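Wulano four-way power strip with separate buttons

Home / Workshop and desk / Power strips

Item number 600
Color: white
Outlets: 4
In stock in Plernham

The Wulano is the strip we sell most to people who have too many chargers on one desk. Every outlet has its own button, so you can switch off the lamp and leave the printer on. The housing is white with rounded edges, and the four outlets stand in one row. For wall mounting there is a small tab with a round hole at the end of the strip. One screw goes through it. 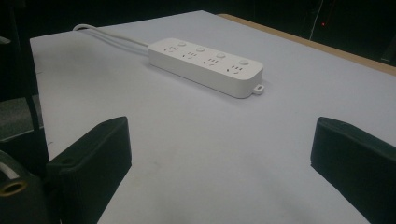 Technical data

Maximum load: 3000 W for the whole strip, all outlets together
Weight of package: 600 g
Buttons: one for each outlet, round, white
Mounting: on the table or hanging from a screw
Screw: not included

Please look at the slots before you order. The outlets are of the multi-pin kind, with slanted and straight openings, and the plugs of your devices must fit without force. If you are not sure, send us a photo of your plug and we will answer the same day. We do not recommend to put an adapter into every outlet, because the plugs then stand very close to each other.

The strip is made for dry rooms. Do not cover it with paper or cloth, and do not plug a second strip into it. For cleaning, pull the plug from the wall first and use a dry cloth only.

Customers ask us often if the Dania strip is the same. It is not. The Dania has one common switch for all outlets and no hole for a screw - for a fixed place under a shelf we would take the Wulano.
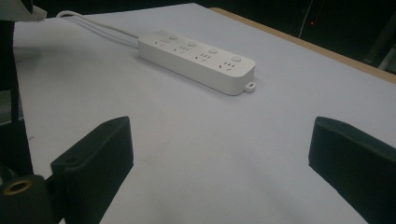
Eberhard Electrical Supplies - Department for Cables and Power Strips

Orders of nine pieces or more are packed in one carton and get the reseller price. Write to Reto Eberhard in the department and mention the item number. Single pieces can be picked up at the counter in Plernham.

Returns are possible in the original package, with the receipt.

Page last changed: Wednesday, September 24, 2025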